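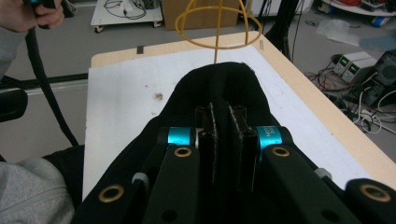 Black garments should be folded on a light, covered surface, under one fixed lamp or a window, so that lint and crooked edges show before the piece goes on the shelf. Dark cloth on a dark bench hides both. A light wooden table with a sheet of white paper over it is enough, and a black garment laid on it has a clear outline all the way around, even while it is still in a hump with a fold pinched up in the middle. A sheet with a small brownish stain is better turned over or replaced before anything pale is folded on it.

The method below is for black knitwear, T-shirts and light fleece. It gives a flat packet 26 cm wide that stands on edge in a Lidberg drawer insert or lies in a stack on an open shelf. Coats and anything with a stiff collar need a hanger.

What you need

Table or bench, at least 90 cm deep
White paper, plain, wide enough for the garment with the sleeves out
Removable tape, 2 short strips
Lint roller
Folding board, 26 cm wide (optional)

Preparing the surface

Wipe the table and let it dry. Lay the paper with its long side parallel to the table edge and tape the two far corners. Leave the near edge free so that the sheet can be lifted to tip lint into the bin. Smooth the paper outward from the center with the side of the hand.

Check that the garment is fully dry, especially at the underarm seams and the hem. A damp hem will hold a crease for weeks.

Removing the hump

A garment dropped on a table lands in a mound, and pulling on its edges only tightens it. Work from the top instead.

1. Find the highest point of the mound and pinch one fold, single layer if possible.
2. Lift until the cloth below it hangs free. Do not shake it yet.
3. With the other hand, follow the cloth down to the nearest seam. A shoulder seam is best, a side seam will do.
4. Transfer the grip to the seam and find the matching seam on the other side.
5. Shake once, then lower the garment face down, hem first.

Thin jersey slides out of a light pinch. Take a slightly larger fold, 2 cm or so deep, and keep the fingers flat. Pinching with the fingertips leaves small peaks in the cloth that show on black after it is folded.

Folding

1. Square the shoulders and hem against the edge of the paper.
2. Roll off lint from collar to hem, in one direction only.
3. Place the folding board centered under the collar. Without a board, mark the width in pencil on the paper.
4. Fold the left side in along the board. Turn the sleeve back down so that it lies parallel to the fold.
5. Repeat on the right. The two sides should meet or overlap slightly - a gap at the center makes the packet sag.
6. Slide the board out. Fold the hem up to a hand's width below the collar, then fold in half.
7. Turn the packet over and roll the front.

Fleece is thicker and should be folded in half only once. Press out the air with the forearm, working toward the open edge.

Storage

Stand the packets with the rounded fold up. Leave a finger of space at the end of each row. On an open shelf, keep stacks low and place the heaviest pieces at the bottom.

Changes to this page

January: board width corrected from 28 to 26 cm. Thanks to Jaxon Perron for the measurement. Note on fleece added by Viorica Ghiță.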